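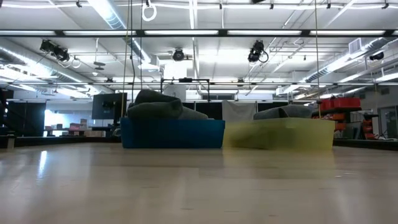

Cloth Sorting Cell: Buying FAQ

Quick answers for sites putting in a budget request. Will tidy this up later.

What do I get for the base price?
Arm, one gripper, controller, software for a year. Table and bins not included.

Which bins?
Any open plastic ones, as long as the two are different colors. Don't pay for the Mühlbauer set unless you need lids.

Lead time?
10 weeks from PO. Stinthorpe got theirs in 8, don't plan on that.

How much floor space?
Depends on the arm. Send a sketch to Dostudham before you order, incl. ceiling height if cameras are going overhead.

Can we lease?
Yes, thru Flastora. Minimum term 2 years. Buying is cheaper if you keep it longer than that.

What do people forget to budget for?
Spare gripper pads. Overhead mounts. Electrican. Somebody's time to fold and reload cloths during setup, which is a lot of time.

Does it do towels?
Small ones. Sheets no.

Training?
One day, on site, in the price. Extra days are seperate.

Deadline for requests?
End of November. Form 68, same as other equipment.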